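Floor rules, second attempt

The Clutedstead site has a new set of floor rules for mobile robots, and they fit on 2 pages. The old ones ran to 50 and were kept in a binder that was mostly used to prop open the door to the kitchen. The new version takes effect on 10/07/2019 and covers Prernwood too, whether Prernwood likes it or not.

Most of the text deals with what has to happen before a robot is switched on. Cables come off the floor or go under a cover. Wheeled partitions get their casters locked. Whoever starts the run walks the route first, on foot, looking down, which is harder than it sounds with a phone in one hand.

Cables got the longest section, and the longest meeting. A white cord coiled beside an outlet box at the foot of a partition is the sort of thing people step over for months and a robot does not. The rule says loose cord may not lie within 3 feet of a planned path. Laundry runs are included – soft loads were exempt under the old binder, for reasons lost to history.
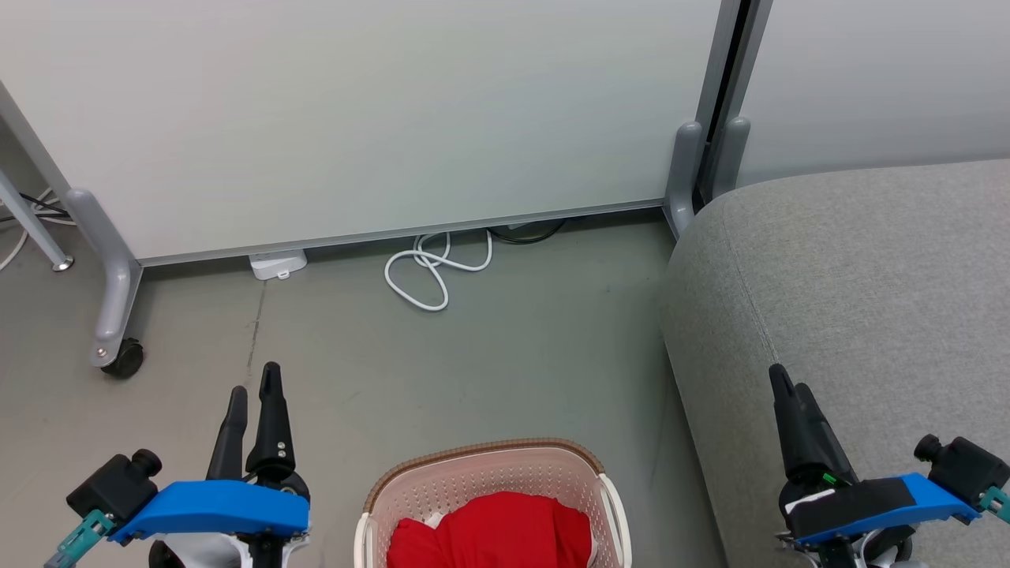
Price, writing from the Nultevby site, objects that 3 feet is a fine number for a warehouse and a silly one for a room with a sofa in it. Measure from the widest point of the arms, Price says, and write down who measured.

The second half of that has been adopted. The first half goes to the March review, along with the question of who pays for cable covers. The quote came in at $3,000, and both sites have so far been very polite about letting the other go first.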